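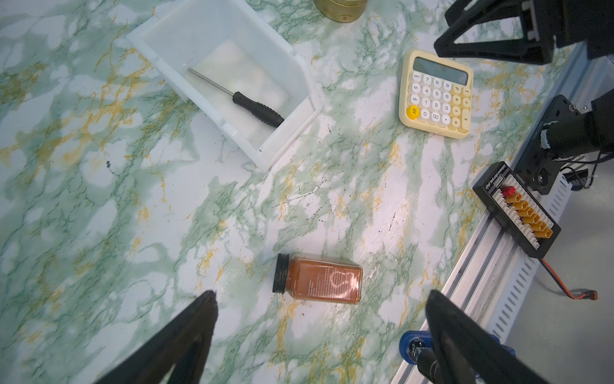

Capítulo 6
Materiales de envase y propiedades de barrera

Objetivos del capítulo

Al terminar el capítulo, el alumno deberá saber calcular el flujo de vapor de agua a través de una pared plana, distinguir entre permeación y fuga, y seleccionar un material de envase a partir de la isoterma de sorción del producto. Se suponen conocidas las nociones de actividad de agua expuestas en el capítulo 4.

6.1 Introducción

La vida útil de un alimento seco depende en gran medida del intercambio de materia entre el interior del envase y el ambiente. El vapor de agua es el caso más estudiado, pero el oxígeno y los compuestos aromáticos siguen leyes análogas. Un producto con actividad de agua inicial baja gana humedad hasta alcanzar un valor crítico, a partir del cual pierde textura, se apelmaza o inicia reacciones de deterioro. El envase no detiene este proceso, salvo en los materiales impermeables; lo retrasa.

Conviene separar dos mecanismos. La permeación es el paso de moléculas a través del propio material: disolución en una cara, difusión en el espesor y desorción en la cara opuesta. La fuga es el paso por discontinuidades - poros, soldaduras defectuosas, roscas, el encaje entre tapa y cuerpo - y no depende de la naturaleza química de la pared. En el vidrio y la hojalata la permeación es despreciable, y todo el cálculo se traslada al cierre.
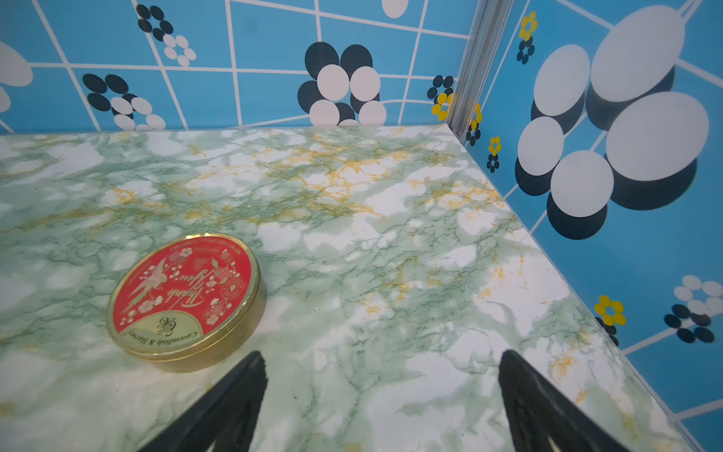
6.2 Clasificación de los materiales

Los materiales de envase rígido y flexible se agrupan en este libro según su mecanismo dominante de transferencia.

Metales. La hojalata y el aluminio se consideran barreras absolutas para espesores de uso normal. En láminas muy delgadas de aluminio aparecen microperforaciones, cuya frecuencia aumenta al disminuir el espesor.

Vidrio. Es impermeable a gases y vapores en las condiciones habituales de almacenamiento. Transmite la luz visible, lo que obliga a considerar la fotooxidación de pigmentos y aceites esenciales. Los carotenoides de las especias molidas son especialmente sensibles, ya que la molienda multiplica la superficie expuesta.

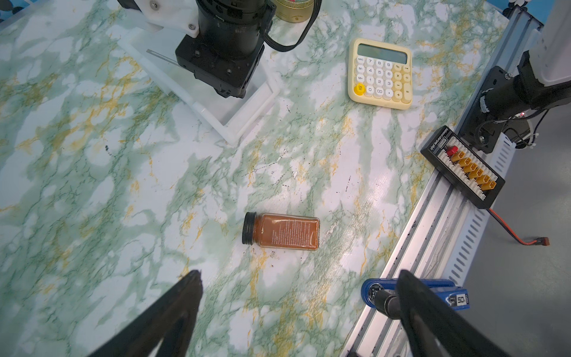

En estos productos la pérdida de color suele preceder a la pérdida de aroma detectable por un panel entrenado. Por ello el color se emplea con frecuencia como indicador de fin de vida útil, con la reserva de que ambas magnitudes responden de forma distinta a la temperatura.

Polímeros. Son permeables en grado variable. Las poliolefinas ofrecen buena resistencia al vapor de agua y escasa resistencia al oxígeno; el alcohol vinílico y sus copolímeros presentan el comportamiento inverso y pierden eficacia al hidratarse. De ahí el empleo de estructuras multicapa.
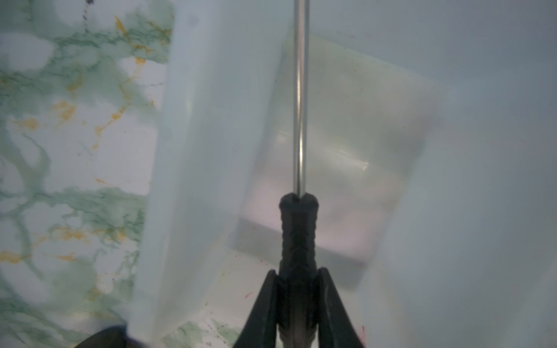

Figura 6.1. Plástico translúcido. La transparencia de un polímero no permite deducir su permeabilidad.

6.3 Ecuación fundamental

En régimen estacionario, el flujo de vapor a través de una pared plana se expresa como

J = P · A · (p1 - p2) / L

donde P es el coeficiente de permeabilidad, A el área expuesta, L el espesor y p1 y p2 las presiones parciales en ambas caras. El coeficiente P es el producto de la difusividad D por la solubilidad S, y varía con la temperatura según una ley de tipo Arrhenius.

La expresión exige que D sea independiente de la concentración. La hipótesis es aceptable para poliolefinas y falla en polímeros hidrófilos.

6.4 Caso de estudio: el almacén de Ullier

Los datos que se utilizan en los problemas del capítulo proceden del ensayo dirigido por Sandamali Sultana en el almacén de Ullier. Se almacenaron 3000 bolsas de harina de legumbre a 33 °C, con inicio en agosto, y se retiraron muestras hasta agotar el lote. Chalerm Khamphan determinó la humedad por desecación en estufa. De las bolsas ensayadas, 2124 se mantuvieron por debajo de la humedad crítica al término del periodo; en el resto se examinó la soldadura para separar los casos de fuga de los de permeación.

El alumno debe observar que la ecuación de 6.3 solo es aplicable al segundo grupo. El tratamiento de las fugas, con el modelo de capilar equivalente, se desarrolla en la sección 6.5.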